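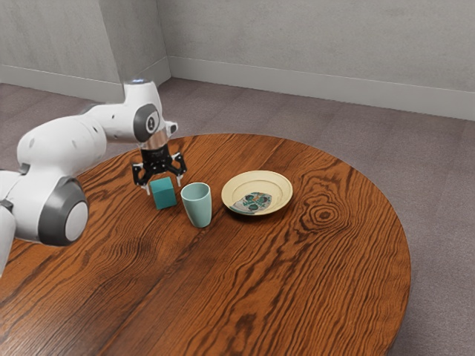 Bodalitz公司11月对旗下抓取控制软件Tavares的一个版本作了撤回处理，62台正在使用该版本的机械臂被要求停机或退回旧版。起因是Zultville一家零部件分拣厂发生的抛件事故：机械臂在系统已判定“工件放下”之后带着工件高速回位，工件中途脱手，越过围栏，落在人行通道上。没有人受伤。Bodalitz在给客户的通知里把这件事称作“一次释放状态误判”，并强调该版本出厂前通过了全部仿真验收。验收用的场景，客户也看过：一张木纹很重的圆桌，白色机械臂从一侧伸过来，黑色两指夹爪悬在一个青绿色小方块上方，旁边是一只杯子和一只盘子。分拣厂的人想问的问题很直接，这样一张桌子上的成绩，怎么就成了车间里可以提速的依据。

出事的厂由Tarnolside公司经营，主要替几家家电企业分拣注塑件和小型金属支架。厂方的事故记录只有两页，写得相当克制。当天夜班，产线按新版软件的推荐参数运行，四号工位的机械臂从料盘里取出一个支架，移到输送带上方，夹爪执行张开动作，软件随即把状态改为“已释放”，机械臂开始空载回位。问题在于支架有一侧的折边挂在指尖垫上，没有掉下去。按空载速度回位的机械臂把它带了出去。

记录里还有一句：“操作员按下急停时，机械臂已到达原点。”也就是说，急停没有起到任何作用，事情在人反应过来之前就结束了。产线停了26分钟，随后以低速恢复。

恢复这一点，厂里到现在仍有争论。夜班当班的一名操作员对记者说，他当时主张整条线停到天亮，等设备部门的人来看，得到的答复是供应商远程看过日志，“属于偶发”。他说自己不反对复工，只是想知道“偶发”这个判断是看了多久得出来的。Tarnolside的书面答复没有涉及这个问题，只说恢复运行“符合当时掌握的信息”。

几天后，当时掌握的信息就不够用了。厂方设备部门自己翻了该版本上线以来的日志，用一个很笨的办法核对：把软件记录的“已释放”时刻，与输送带上光电开关的触发时刻逐条对比。结果有231次对不上，软件说放下了，输送带没有在应有的时间内感应到东西。其中绝大多数是工件晚掉了一会儿，落在了带子边上或者接料斗里，没人当回事，早上扫出来重新投料就完了。

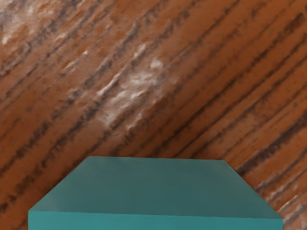

Bodalitz对这个数字有不同看法。该公司认为，光电开关本身会漏检，把所有对不上的记录都算到软件头上“不够严谨”。这话有道理，光电开关确实会漏检。但该公司没有给出自己的数字。记者三次询问，在他们看来这些记录里究竟有多少次属于误判，得到的回复都是“分析仍在进行”。

关于误判的原因，该公司的说法前后也有变化。第一份通知说的是“工件几何形状特殊”，等于把责任放在了那道折边上。第二份通知改成“腕部相机在强反光表面上的判断置信度偏高”，并建议客户在料盘和输送带附近加装遮光板。两份通知之间没有解释为什么改口，第一份也没有收回，至今仍挂在客户支持页面上。

遮光板的建议在Tarnolside内部不太受欢迎。设备部门的一位主管说，产线用的输送带是哑光的，料盘是灰色塑料的，要说反光，最亮的是工件自己，“总不能给支架刷漆”。他们还是装了两块，用扎带固定在护栏上，一周后拆了一块，理由是挡住了观察窗。

该版本的核心改动，按发布说明的写法，是“以视觉为主的释放确认”。旧版在夹爪张开后会等待指间力信号归零，再让机械臂离开，这一步要花时间。新版允许在视觉确认足够有把握时跳过等待。宣传材料里把它列为提高节拍的首要手段。换句话说，原来有两道确认，新版在多数情况下只剩一道，而剩下的那一道恰好是会被反光和遮挡影响的那一道。发布说明没有这样写，不过参数表里写得很清楚，愿意翻到附录的人都能看到。

厂方承认，签收的时候没有翻到附录。
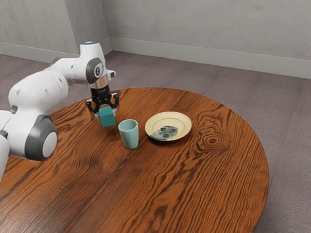 文／Gwion Trevor　Zultville报道

Bodalitz在通知中反复提到的仿真验收，总共跑了3000个回合。每个回合的内容大同小异，夹住方块，提离桌面，移动，放下，回位，再由程序判断方块是否落在允许的范围内。该公司向客户展示的材料里，这一项的通过率很好看，记者不打算在这里重复，原因稍后会讲到。

三名没有参与该项目、要求不具名的从业者看过这份验收说明，他们的意见相当一致：方块太好放了。圆角、表面平整、两侧平行，夹爪一松开，它几乎没有理由留在手里。用它来检验能不能抓住，有一定意义；用它来检验有没有放下，意义就小得多。其中一位在一家包装设备厂负责调试的工程师说，他自己的验收里专门有一组“坏东西”，带钩的、发黏的、会缠在指尖上的，“每一样都是现场教我们加进去的”。他问记者，Bodalitz那边有没有类似的一组。

记者把这个问题转给了Bodalitz。答复是：“我们的测试集覆盖了具有代表性的物体。”再问代表的是哪些客户的哪些物体，对方表示涉及商业信息。

还有一处细节值得写出来。验收程序判断“放下”的办法，是直接读取仿真环境里方块的位置。环境当然知道方块在哪里，读出来就是准的。可是车间里没有这样一个随时可读的答案，软件只能靠相机和力信号去猜。于是验收报告里有两个容易混在一起的数：一个是方块真的放好了多少次，另一个是软件自认为放好了、而且说对了多少次。客户材料里印的是前一个。后一个在记者拿到的版本里没有出现。

这就是本文不重复那个通过率的原因。它可能完全属实，但它回答的是另一个问题。

Bodalitz的一名产品负责人在电话里不同意这种说法。他认为两个数在仿真里“高度接近”，分开列出只会让客户困惑。记者请他把后一个数发过来，他说要先问法务。截至发稿，没有收到。

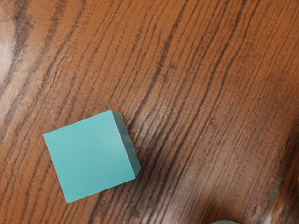
公平地说，Tarnolside一方也有需要回答的问题。按照该厂自己的变更管理规定，凡是影响机械臂运动速度或停顿逻辑的软件更新，应当先在一台设备上低速试运行，再逐步推开。这次更新却是在一个换班间隙里一次装到了整条线上。厂方解释说，供应商把它归类为“常规更新”，而常规更新不需要试运行。规定里确实有这么一条。至于谁来核对供应商的归类是否恰当，规定里没有写。

围栏的高度也是个问题。现有围栏是按机械臂的活动范围设计的，防的是人走进去，没有把工件飞出来算在内。最初的风险评估表上，“工件抛射”一栏填的是“不适用，负载状态下限速”。这句话在旧版软件下成立：带着工件时慢，空手时才快。可一旦软件以为自己空着手，限速就跟着解除了。评估表在更新之后没有重新填写，上面的签名还是设备安装时的签名。

支架重量不大，厂方在答复中特意提到了这一点。但四号工位和五号工位加工的件并不固定，同一条线上个月还分拣过带轴的金属件，比这次的支架重得多。设备部门那位主管说，听到“工件很轻”这几个字，他心里并不踏实。

目前的处理办法分两步。Bodalitz先是要求所有使用该版本的客户退回旧版，无法立即退回的必须停机；随后提供了一个补丁，重新把等待力信号归零设为默认，视觉确认只作为附加条件。补丁说明里有一行小字：客户可以在高级设置中关闭等待，“由客户自行承担评估责任”。也就是说，那个省时间的开关还在，只是换了个地方，并且多了一句免责的话。

记者问该公司，既然已经认定这个模式会导致误判，为什么还保留开关。回答是部分客户的工件“非常适合”该模式，不应当因为个别事件失去这一选择。这些客户是谁，他们的日志有没有像Tarnolside那样和光电开关对过，该公司没有说明。从记者联系到的两家来看，没有。其中一家根本没有在输送带上装光电开关，负责人说他们一直相信软件报的数，听完之后打算“先拿秒表站一个班看看”。

Bodalitz还表示，将扩充仿真验收的内容，加入更多物体和更多光照条件。这当然比不加好。不过记者看到的计划草案里，新增的大部分内容仍与抓取有关：不同的初始位置，不同的桌面纹理，不同的灯光角度。与释放有关的只有一项，标题是“释放后姿态检查”，负责人一栏空着，完成时间写的是“待定”。草案也没有提到要用真实工件复现四号工位的情形。一台机械臂、一盒同型号的支架、一个下午，Tarnolside的设备部门说他们愿意提供前两样，邮件发出去以后还没有人约时间。

至于那个支架，厂方原本把它当作废料处理了，后来又从废料箱里找了一个同批次的，装在透明袋里，贴上标签，放在设备部门的窗台上。标签上写的是工位号和班次。折边那一侧有一道划痕，主管说这一个是不是也挂过，他说不准。

四号工位现在运行旧版软件，速度降了一档。围栏外那段人行通道用黄黑胶带封着，员工绕行经过包装区。厂方说，通道何时恢复要等新的风险评估完成，评估由谁来做，双方还在商量，Bodalitz希望使用自己的人员，Tarnolside希望请第三方，费用也还没有谈妥。

Bodalitz承诺向客户提供完整的事故分析报告，没有给出日期。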